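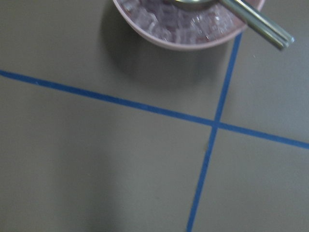

4. Can It Make a Drink Yet?

4.1 Choosing the chores

When we began planning the Troltineo study we made a long list of the things a person does with two hands in a kitchen or at a workbench, and we kept crossing items off until we had 39 that we were prepared to set up, reset and set up again all summer. Some of them are as dull as they sound: move a cup to a plate, put a bottle back in its rack, push a drawer shut. Others are the sort of job that a helpful ten-year-old would manage after being shown once, and it was these, more than the dull ones, that taught us where the machines stand today. We have grouped them loosely into household chores and shop-floor chores, although the border between the two is softer than we had expected. Picking bolts out of a bin and picking fruit out of a bowl have a good deal in common, at least from the point of view of a two-fingered gripper.

The drinks chores deserve a section of their own. They came into the study rather late, at the suggestion of the people at our Foley site, who had been running a small serving-counter test and felt (rightly, we now think) that our list leaned too heavily on rigid objects that stay where they are put. A glass of something cold with a slice of lemon in it is about as ordinary a request as one can make of a household helper. It also asks for nearly everything at once: a container has to be found and brought over, loose cubes have to be moved without scattering them, and somebody or something has to deal with the fruit.

We want to be plain about the scope. The chores were run as separate pieces, each with its own start and its own stopping rule, and at no point did we ask an arm to carry a drink from empty cup to finished glass in a single go. Readers who come to this section hoping for a robot bartender will have to wait for a later paper, and possibly not one of ours.

4.2 The table

All of the drinks chores share one working area, and Figure 6 shows the wider layout. Blue tape divides the tabletop into large rectangles, and we refer to these as cells throughout. The tape does two jobs for us. It tells the person resetting the table where an object may be placed, and it gives the written log a simple way to say where things ended up. We considered projecting the grid from overhead, and we even tried it for a week, but the light changed the look of shiny objects so much that we went back to tape and have been happy with it ever since.

The objects themselves were bought the way anyone would buy them. We did not modify them for the gripper, with fins or tabs or patches of rubber, and this was a firm rule from the start. If a handle is awkward for the machine, we want the score to say so. The pink bowl with the cubes, the metal utensil that goes with it, the lemons and the cutting board all count as active objects in at least one chore. Other things may be left standing on the table as bystanders, and a trial in which a bystander is knocked over is marked down even when the chore itself goes well.

Figure 6. Work table for the drinks chores, with the bowl of cubes, cutting board, lemons, plates and drinkware rack.

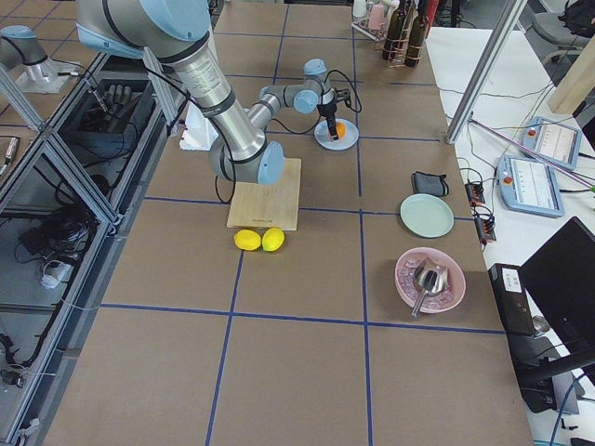

Resetting deserves a word, as it took up far more of our time than running the arms did. Before each trial the person on duty picks a placement card from a shuffled stack and sets the active objects in the cells it names. The card says nothing about which way an object should point. We left that open on purpose, and it has turned out to be the most generous source of variety in the whole study. One person likes to leave a handle lying toward the near side of the table, another leaves it wherever it falls, and the arm has to cope with both of them. Had we asked for tidy, repeatable placement we would have had prettier numbers and learned a good deal less.

4.3 Training and running

The policy was trained on 2000 demonstrations, pooled over all the chores, and gathered by operators who guided the arms by hand through the motion. The drinks chores share their demonstrations with the rest, so that a lesson learned on a measuring cup has some chance of helping with a bowl. Low-level motion is handled by Jelter, our own control layer, which limits speed and contact force and will stop an arm that presses too hard on anything. Jelter knows nothing about chores. It can be thought of as the careful older relative in the room, the one who lets the youngsters get on with things and steps in only when something is about to be broken.

We ran 700 trials on the drinks chores in all. Each one had a limit of 80 seconds, counted from the first movement of either arm. The limit may strike some readers as stingy, and early in the work we argued over it quite a bit, but we found that an arm that had not made real headway by then rarely recovered. More often it would settle into a kind of polite hovering, drawing near to the object, backing off, and drawing near again.

Scores are given on Zistness, the graded measure introduced in Section 3, and the reader may recall that it gives part credit for each step of a chore and takes credit away for spills, bumps and help from a person. We prefer it to a simple pass or fail. A cube that lands beside the cup is a very different sort of mistake from a bowl that is tipped over, and anyone who has to mop up afterward will agree.

4.4 What goes well and what does not

Moving single, solid objects is in good shape. Lemons are picked up and put down with little fuss wherever they are placed on the table, and the policy copes nicely with the way a round fruit will roll a little when touched off center. Plates were harder than fruit, being flat and low, but the arms had learned the trick of pinching the rim and seldom lost it. If household help consisted only of carrying things from one spot to another, we would be writing a cheerful paper indeed.

Scooping is where the trouble starts. The first hurdle is simply getting hold of the utensil. A long metal handle that lies across a rim and sticks out over the table looks like an easy target, and from some angles it is, but a polished surface changes its appearance as the camera moves, and the depth estimates wander with it. The gripper then closes a little above the handle or a little in front of it. When the utensil is partly buried there is a second problem, for the contents hold on to it at one end while the gripper pulls at the other, and the handle turns in the fingers. People correct for this so quickly that we hardly notice ourselves doing it. Our arms have no sense of touch worth the name, and they generally found out about the turn too late, on the way to the cup.

Clear cubes bring their own difficulties. The policy seemed to have a fair idea of where the heap was and a poor idea of how deep it was, and its scooping strokes were often shallow, coming away with one cube or none. It would then travel to the cup all the same, make a very graceful pouring motion, and return the utensil to the bowl. We confess to having grown fond of these empty deliveries. They score badly, as they should, and they tell us something useful: the policy has learned the shape of the chore well ahead of its purpose, and it does not check whether anything is in the scoop before it sets off.

We tried a modest remedy, which was to add a pause after the stroke and a second look from the wrist camera. It helped on the trials where the light was even. Where a shadow fell over the bowl the second look was no better than the first, and the pause only used up time. A small scale under the bowl would probably settle the matter at once, but it goes against the spirit of the study, as most kitchens do not have one in that spot, and we have left it out.

4.5 A note for the shop floor

Partners with an interest in factory work have asked how much of this carries over. A fair amount, we believe. Loose washers, pellets and offcuts are moved by the scoopful in many small shops, and the same blindness about what is in the scoop will show up there. The shop has the advantage that its bins can be bolted down and its lamps kept where they are -- a luxury that no family kitchen will ever offer. For that reason we expect scooping to become dependable at the bench some while before it does at home, and we take up the bench chores on their own terms in Section 5.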